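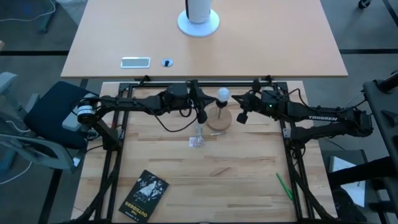
Oil it once a year and forget it, said a comment under my earlier page about wooden work tables, and one more reader agreed. I have read this advice in many places. For a table in a guest room it can be enough. For a table where people work every day, it was not enough in my case, and I had to sand mine two winters in a row. So I wrote down the full procedure, as I do it now.

The page is for tables of solid wood strips glued together, with an oil finish. If your table has lacquer on it, oil will stay on the surface and become sticky. To check, put one drop of water in a place which is not much seen and wait ten minutes. If the wood becomes darker under the drop, the table is oiled or raw and you can continue. If the drop sits like a pearl, you have lacquer, or the old oil is still good and you do not need to do anything yet.

What you need

Hard wax oil or plain hardening oil. I use Asar, the clear one. I bought it at Cárdenas in Sevcombe, but any oil made for worktops will do. Do not take olive oil or sunflower oil from the kitchen, they never become hard.
Sandpaper, 120 and 180 grit. Have also one sheet of 60 for burned spots.
A sanding block, cork or rubber.
Cotton cloths without color, at least four.
A white pad. Mine is from Pelik and I have used it for several tables.
Gloves and a metal bucket with water.

Preparing the table

Take everything from the table the evening before. Clean it with warm water and a very small amount of dish soap, wring the cloth well, and wipe along the strips. Let it dry for the whole night. I tried once to begin after lunch on the same day and the oil came out cloudy in two places.

In the morning, look at the surface with a lamp standing low at one side. With the light from above you will miss most of the scratches.
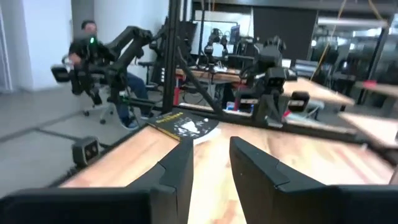
Mark the bad places with a soft pencil, a small cross is sufficient. Then sand the whole top with 120, always in the direction of the strips and with the same pressure everywhere. It is tempting to press harder on a stain, but then you get a hollow, and the hollow you will feel with your hand for years. Go over the stain more times instead. When the pencil crosses are gone, change to 180 and do the whole top again.

Use the 60 sheet only if there is a real burn, and only with light hand. Afterwards you must work that place with 120 and 180 like the rest.

Black rings from metal cans do not come out with sanding in most cases. For them there is oxalic acid, which I will describe on a different page.

Vacuum the dust, wipe once with a slightly damp cloth, and wait 60 minutes.

First coat

Stir the oil, do not shake it. Pour a little on the wood – a spot as large as a coin – and spread it with the cloth. Continue in this way from one end to the other. The coat should be thin. If you see small lakes, you have used too much.

After fifteen minutes rub the surface with the white pad, and then take away everything that the wood has not accepted. Use a clean cloth and turn it often. The top should feel almost dry under the hand when you finish. Most sticky tables I have seen were made in this step, by people who wanted to be generous.

Do not forget the edges and the underside. One coat is enough for the underside, but without it the top can bend.

Second coat

Wait until the next morning. Rub very lightly with used 180 paper, remove the dust, and repeat the same as before with half of the oil. In December I give it one day more, my room is not well heated.

The cloths

Put the used cloths in the bucket of water immediately. Oily cloths in a heap can begin to burn without any flame near them. Leave them in the water overnight, then dry them flat outdoors, one by one, before you throw them out.

Using the table again

You can put light things on it after two days. For hot cups and heavy equipment wait a full week, and for a rubber mat wait two – rubber leaves marks in fresh oil.

After that I do the water drop test every third month, near the front edge, where the arms rest. If the wood becomes dark there, I give one thin coat only to the front part and blend it toward the middle with the pad. It takes me less than an hour, cleaning included.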